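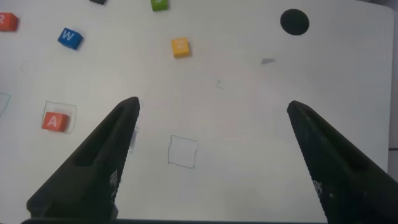 Progress report to the Drellby Fund, second period
Prepared by Pavithra Poduval, Wotmont Robotics Workshop
December 9, 2022

Dear Zofia,

Thank you for your patience with this one. I had meant to send it before the open day, and then the open day swallowed us whole, so you are getting both together: where the project stands, and how the visit went.

The short version is that it went well, better than I had let myself hope. We had planned for two sessions in the upstairs lab and ended up letting people drift between them, since hardly anyone wanted to leave when their time was up. Mwanahawa Bakilana ran the arm all afternoon and barely sat down. She kept the task very plain on purpose: lettered cubes on a white board, squares drawn on it in pen, and the gripper asked to pick up a cube and set it down inside a square. Visitors could follow that without a word from us, and the children especially were calling out letters before she had finished saying hello.

Placing is still our weaker half. Picking a cube up has become fairly dependable this fall, but setting it down squarely is another matter, and cubes end up off toward one corner of the outline or touching the line. You can see it with the red-orange A, which sits toward the lower left of its square with room to spare on the other side. Mwanahawa made a point of talking about this openly, and I was glad she did -- the best conversations of the day started there. One retired machinist stayed a good long while asking how we correct for the tilt of a cube before the fingers close, and I have promised to write to him once we have a decent answer.

Inês Cardoso gave the talk downstairs. She had cut it down from the version you heard in February, with far less about the software and more about why a small workshop would bother with any of this. I thought it was much the better for it, and several people took our leaflet home. We printed 400, and the box was close to empty by evening.

On the work itself, we have now recorded 2788 attempts, of which 700 belong to this period. Dragica Nedeljković has been going through the older ones and sorting out those where the lighting was poor, a slow and thankless job that she has done with great good humor. We are also drawing the squares by hand for now, wobbly corners and all. Dragica would like a printed board eventually, and I lean her way, but I would sooner finish the present round on the same kind of board we started with.

As for money, we are within budget. The one change is that the gripper spares from Preneo cost a little more than quoted, and I covered that out of the travel line, which we had hardly touched. The full table will follow from our bookkeeper.

For the next period we plan to spend most of our time on placing, and to hold a smaller visit for the teachers at the Ndung'u school, who asked whether their older classes might come and try it. I said yes on the spot, so I hope you approve! If you or anyone from the fund would like to join us, do let me know and I will send possible dates.

With warm thanks from all of us,
Pavithra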